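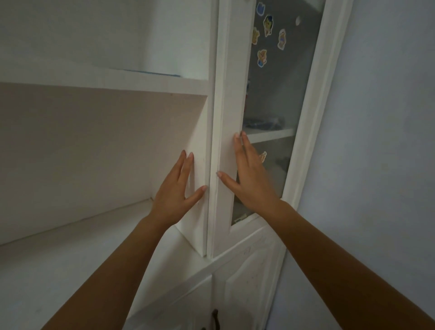 Skekus Housing Co-op -- Home Repair & Upkeep Club

Cupboard and cabinet tips, fall round

Posted 28th October

Quick one this time, the sheet has to go up before the heating check. Mostly doors, shelves, sticky paint, smells. Add your own at the bottom of the paper copy by the mailboxes.

DOORS THAT STICK

Painted doors stick in damp weather. Wait for a dry week before you sand anything. If it still rubs, slide a sheet of paper around the closed door and see where it grabs. Pencil mark there. Sand that bit only, fine paper, then touch up.

Fresh paint sticking to fresh paint: rub a plain white candle along the edge where the two meet. Wipe off the crumbs. Good for a season, then do it again.

Never pry with a screwdriver. Old plastic card, worked down slowly from the top. A butter knife will take the paint off, ask me how I know.

DOORS THAT SAG

Try the hinge screws before anything else. Nine times out of ten it's the top one. Snug, not tight -- old wood strips fast.

Screw just spins? Take it out, dip two wooden toothpicks in wood glue, push in the hole, snap off flush. Let it dry overnight. Screw back in by hand, no drill.

If the hinges have the little adjusting screws, quarter turn and check. Then another quarter. People crank them all the way and then can't get back to where they were.

GLASS DOORS

Spray the cloth, never the glass. Cleaner runs down into the frame and lifts the paint along the bottom. Vinegar and water is plenty, one part to four.

Rattling pane: tiny dab of clear silicone in each corner, from the inside. Leave the door open till it cures, 30 hours if the room is cold.

Cracked pane, tape it both sides and get it out of there. Wear proper gloves. Citetti on the corner will cut a new one while you wait if you bring the measurements. Measure twice, and take 2 mm off each way so it drops in. Mine was cut dead on size and had to go back.

OPEN SHELVES

Dust from the top down. Obvious but I still get it wrong when I'm in a hurry.

Heavy things low and toward the sides. A long shelf bows in the middle. If it's allready bowed and isn't fixed down, flip it over and load it lightly for a few months.

900 mm is as wide as I'd go on an ordinary shelf without a support in the middle. Books, less.

Tall unit? Fix it to the wall. Yes even the one that feels solid. Bracket at the top, into a stud. Kids climb.

Liner paper: don't glue it. Cut it a hair small, lay it in, change it in April.

WHITE PAINT GONE YELLOW OR GRUBBY

Wash first, it may just be kitchen grease. Warm water, drop of dish soap, soft cloth, rinse, dry. Look at it in daylight before you go buying paint.

Finger marks by the handles -- baking soda on a damp cloth, very light hand. It dulls gloss if you scrub.

Still yellow? Repaint. Oil gloss goes that way in dark corners, water-based stays white longer. Sand, wipe, prime, two thin coats. I used the Bokance satin from the co-op shelf and it was ok, bit runny. Stir it more than you think.

Give it 7 days before loading shelves. Dry to the touch is not hard. Cups will leave rings.

SMELLS

Empty it, wash it, leave the doors open for a day. Then a saucer of baking soda on the bottom shelf. Coffee grounds work too but then everthing smells of coffee.

Musty at the back usually means an outside wall. Pull freestanding units out a couple of fingers so air gets behind.

TOOLS TO BORROW

Sander, stud finder and the long level are in the club cupboard, sign the sheet. The Pētersons clamps are back. Please wipe the glue off them before you return them.

Next sheet: drafty windows.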